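FOR IMMEDIATE RELEASE

Calado Opens Second Season of Quiet Dinners, Now With Slightly More Talking

MIRNICO, October. Calado, the supper club where guests eat the first half of their meal without saying a word, will return this month for a second season in its old home above the Dindard print shop. The new season adds a fourth course, a second seating, and a bell that people can hear from the far end of the table.

The format has changed very little. Guests arrive at seven, hand over their phones, and are seated at one long table beside people they did not come with. Soup and the first plate are served in silence. The bell rings, and everybody may talk. Last season the bell was a teaspoon against a water glass, and one end of the table regularly kept quiet through most of dessert out of good manners.

"We had couples tell us it was the best conversation they'd had in years, and they were sitting nine chairs apart," said Oğuzhan Keskin, founder and cook. "I chose to take that as praise for the soup."

Calado served 1,135 dinners in its first season, which ran through the spring and stopped when the upstairs room got too warm for soup. Keskin had planned on 400. The extra guests were seated on whatever the print shop could spare, including a bench that has since been retired with honors and a good deal of wood glue.

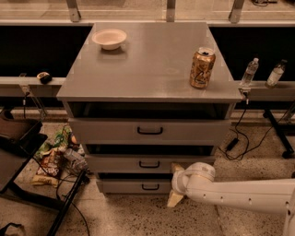
The second season will run on 4 nights a week, up from 3, with an early seating for people who have children, trains to catch, or a firm belief that dinner belongs in the afternoon. The early seating begins at five thirty and keeps the same rule of silence. Children are welcome at it. Staff were doubtful when families were first let in for a trial run last spring, but the children kept quiet with no trouble. Two fathers had to be reminded.

The menu changes every other week and is not posted ahead of time. Keskin writes it on a card in pencil and puts the card on the table once the bell has rung, so guests learn what they have been eating at the point when they are free to object. Opening dishes will include a white bean soup with burnt lemon, a plate of roasted carrots with sesame and sour cherry, and a slow-cooked lamb shoulder, with a mushroom version for those who say so when they book. The new fourth course is cheese. It was added after guests asked for "something to argue over," and the kitchen felt cheese was safer than the other ideas on the comment cards.

Crisp foods have been moved to the talking half of the meal. The first season opened with seeded crackers, and the kitchen now accepts that it did not think this through. Celery has been dropped altogether.

Drinks are included in the price and kept simple: water, mint tea, and a short list of wines poured without a speech. Guests who want to hear about the wine may ask after the bell, and Keskin will do his best, though he wishes it known that he mostly buys what he likes and reads the label later.

Calado has also worked with Esitz, the furniture repair workshop two doors down, to make the room a little kinder to the ears. Felt pads have gone on every chair leg. The table has been leveled for the first time since it was carried up the stairs. The kitchen door, which squeaked on a rising note much like a question, has new hinges, and several regular guests have already written in to say they will miss it.

"People think silence is easy to set up," said Keskin. "You just stop talking. Then you hear the fridge, the pipes, and the man next to you breathing through his soup. We've fixed the fridge."
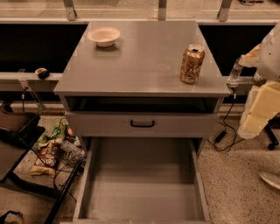
Bookings for the second season are taken by letter, by phone in the mornings, or in person at the counter of the print shop, where the staff have kindly agreed to keep the book in exchange for leftovers. Calado has no online booking page. One was built last spring and worked so well that every chair was gone before the regulars had found their glasses, so it was taken down.

Seats are sold singly. Groups may book together but will be seated apart, and the club asks them to be brave about it. Birthday guests may have a candle, though singing has to wait for the bell. Proposals of marriage are allowed in either half of the meal. There has been one so far, made during the carrots and answered with a nod, and the pair have booked for opening night at opposite ends of the table.

Guests with food allergies should say so when booking and once more at the door, before the silence starts. Cards and pencils are set at each place for anything urgent. The kitchen would be grateful if they were not used for small talk, noughts and crosses, or reviews.

The stairs to the room are steep. For those who would like to skip them, a smaller table will be laid on the ground floor among the paper stock, with the same food served at the same time. It seats six and has its own bell.

About Calado

Calado is a supper club in Mirnico, founded and run by Oğuzhan Keskin, who worked for many years in loud kitchens. It serves one set menu at one table.

Press contact

Members of the press are welcome to attend either seating and are asked to save their questions for the second half. Requests for press seats and interviews should be sent to Oğuzhan Keskin, care of the Dindard print shop, Mirnico. He answers the phone until noon.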